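Minutes of the Hatden Robotics Club, simulation project meeting

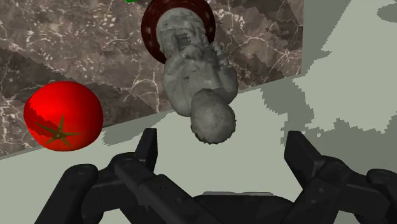 Page last changed: May 31, 2023

I took the minutes again, so you're getting them in my style, which means long. If I got something wrong, write it in the margin of the printed copy on the door and I'll fix the web version when I get to it.

We started a bit late because the projector wanted an update. Most of the simulation group was there, plus two people from the line-follower group who came for the snacks and stayed for the argument about shadows (more on that below).

1. Last meeting's minutes

Approved with one change. I'd written that the Bellent laptop was fixed. It was not fixed, it was just turned on. It has since been fixed for real, and the power cord is taped to the lid so please leave it there!

2. Where we are with the grasping project

For the new folks: we're building a simulated tabletop, putting a mixed bunch of objects on it, and getting our two-finger gripper to pick up the one we ask for. We're calling the project Hernorberg, after the made-up town in last year's game, and it's too late to change it now because it's in all the folder names.

We put the current test setup up on the big screen, from the gripper's own view. It has the stone figurine, the tomato, the marble slab and the dark red disc in it, and the figurine is the target. From that viewpoint the figurine shows up head-down, with its head right over the gap between the fingers. Everybody tilted their heads to look at it, and one of the line-follower people asked if we'd loaded the model wrong. We had a good ten minutes on that. The short version is that "up" on the screen only means up for the camera, and the planner doesn't care which way the little guy's head is pointing as long as the coordinates agree. I'm going to write that on the whiteboard in big letters.

The last batch was 1,000 simulated tries with the objects shuffled between them. The gripper got the figurine and held on to it in 322 of those. I thought that was pretty sad when I first saw it, but the batch before the break was worse, and this time we let the objects land in much more awkward spots. Most of the misses fell into the same bucket: one fingertip touches down early, the figurine gets nudged, and the fingers close on nothing. There was a smaller group where it went for the head, which is rounded, and lost it on the lift.

Somebody suggested aiming for the body and leaving the head alone. The garment has all those folds in it, so there's more shape there, but the collision mesh we use is much simpler than the part you see, and the folds may not count for anything when the fingers touch. We agreed to check the mesh before anybody rewrites the grasp code. I'm taking that one.

3. The shadows

OK, so this was the long one. The shadows on the pale surface have jagged, stair-step edges, and the slab has the same blocky look in its dark patches. Half the room thought it was part of the marble texture. The other half (me included) thinks our shadow map resolution is set way too low and the steps on the slab are shadow too. We changed the setting twice during the meeting and both times the laptop slowed to a crawl, so we didn't settle it.

Does it matter? The person doing the vision part says yes, because the dark area by the figurine's head has a sawtooth edge, and the segmentation keeps wanting to hang on to a piece of it. The person doing the physics part says no, because shadows don't weigh anything. Both fair! What we decided is to run a small batch with shadows switched off and a matching one with smoother shadows, same object positions in both, and compare. If the masks get cleaner we'll talk about paying for it in render time. If they don't, the jagged ones stay and I'll stop bringing it up.

4. Object set

We have 18 objects in the library right now. I'd like us to stop adding things until the ones we have all load with the right size. The tomato was huge for a while (someone's units were off) and we only noticed when it pushed everything else off the table. It's been corrected, and it is a very nice tomato, shiny, with the little green star on it.

There was a request for a mug. Handles are hard and I voted no, but I lost, so a mug is coming. There was also a request for a cloth napkin, which we put off until November because none of us knows how to do soft things yet and there's a whole summer in between to read up.

The slab came up too. It's big, and from some viewpoints it blocks a lot of the table. I'd been thinking of it as scenery, but the planner has to treat it as an obstacle, same as anything else. We'll keep it in for the hard batches and take it out for the beginner exercise, so first-timers can get a win in their first session.

5. Gripper model

The finger geometry matches the drawings now, down to the screw holes, and I want to say thank you to the two people who spent their spare time on that. It looks great. It's also a lot of little triangles, so there's a plain version of the same fingers for the fast runs. Please don't mix them up: the file with "plain" in the name is the one for batches, and the detailed one is for demos and for the poster.

We talked about the fingertips. They're blocky, and a couple of people want to try something rounder or softer. I like the idea, but if we change the fingers and the grasp code in the same month we won't know which one did what. So we're keeping the fingers as they are until after the showcase.

6. El Fassi Showcase

We're in for the student showcase at the El Fassi hall. We get one table, one screen and a slot of 9 minutes, and that includes questions. I timed my part at home and ran way over, so I'm cutting the section on quaternions (you're welcome).

The plan so far is to open with the gripper's view on the screen, let people guess what they're looking at, and then swing out to a wide view of the whole table. Then we show one grasp that works and one that misses. There was some back and forth on whether to show a miss at all. I think we should, since the misses are where all our questions come from, and the judges like hearing about what went wrong. We voted and the miss is in.

We still need:
- a longer video cable, ours doesn't reach
- a recorded backup of both grasps, in case the laptop has one of its days
- the poster text, one page, and please keep it shorter than these minutes
- someone to bring a tablecloth

7. Other stuff

The shared drive is almost full. Old batch videos can go, but keep the logs, they're tiny and we've needed them more than once. If a folder has your initials on it, clean it out before next time or it'll get cleaned for you.

The line-follower group asked to borrow the big table next session. Fine with us, we mostly need outlets.

To do before the next meeting

Me: check the figurine's collision mesh, trim my talk, whiteboard note about camera directions.
Vision: two matched batches, shadows off and shadows smooth.
Physics: sort the misses by first contact and bring a chart.
Objects: size check on the full library, then the mug.
Everybody: shared drive!

We wrapped up when the building lights started going off down the hall. Next meeting is same room, same time, and it's the simulation group's turn to bring snacks.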